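Growing up somewhere else > Houses we were raised in > Roofs, again

tinroof_kid
10/19/22
My sister claims our house in Standosholm had a flat roof you could sleep on in summer. I remember a pitched tin one that sounded like a drum solo whenever it rained. We shared a bedroom for 18 years and can't agree on the top of it.

mostlysoup
Both. The old part near Quinlan Street was tin and the new blocks were flat. Ask her which house she means.

tinroof_kid
We only had the one house. I did ask. She sent me a drawing with a goat on it.

harborlane40
Flat roofs came in after the cement works opened. Before that it was tin or nothing, and my uncle had nothing for most of a November.

mostlysoup
Wrong, sorry. My grandmother's was flat and she was there long before the works. She dried peppers on it and chased us off with a broom.

harborlane40
Your grandmother lived in Civovier. That's 40 miles away and they've always been fancy.

mostlysoup
She had one tap for 332 people. Very fancy.

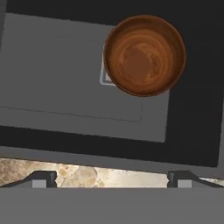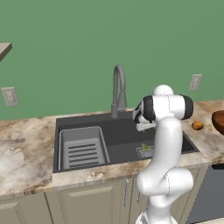 Wooden bowl first, then the sink.

Re: Roofs, again – what we ate under them

peppercorn_dad
Can we move on to food before someone mentions Civovier again? We had bean stew six nights a week. On the seventh my mother called it something else.

harborlane40
Ours had fish in it.

mostlysoup
Of course it did.

tinroof_kid
Update: my sister now says it was the neighbors' roof. She is keeping the goat.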